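**Shelf fit-out, progress meeting – Tuesday, Tedenau office**

Chair and notes: Birutė Priedītis
Also present: one each from Flodov (joinery) and Orkex (electrical)

1. Previous minutes accepted. The door hinge item stays open until Flodov has the revised quote.

2. Display compartment. Contents reviewed: poppy painting against the back wall, upright book in front of it, flowers to the right. Layout accepted for August.

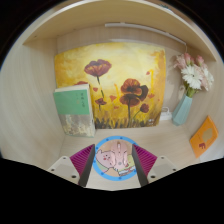
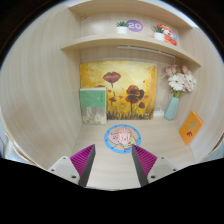

3. Lighting and cable. Orkex to fix the light bar cable to the back panel with clips at 80 mm spacing. The power strip stays at the base of the back wall – moving it would need a new cutout in the panel. Flodov objects to any further drilling.

4. Numbering. Compartment 20 keeps its purple sticker. The August list shows it as 10 and is to be corrected.

5. Painting. Stays unframed. BP to ask Takagi for a low stop strip, 627 mm, to keep the lower edge from sliding forward. Color to match the shelf boards.

6. Books. The orange picture book remains on the right side. No further titles until the stop strip is fitted.

Actions: Orkex – item 3. BP – items 4 and 5. Flodov – hinge quote.

Next meeting: Tuesday, same room.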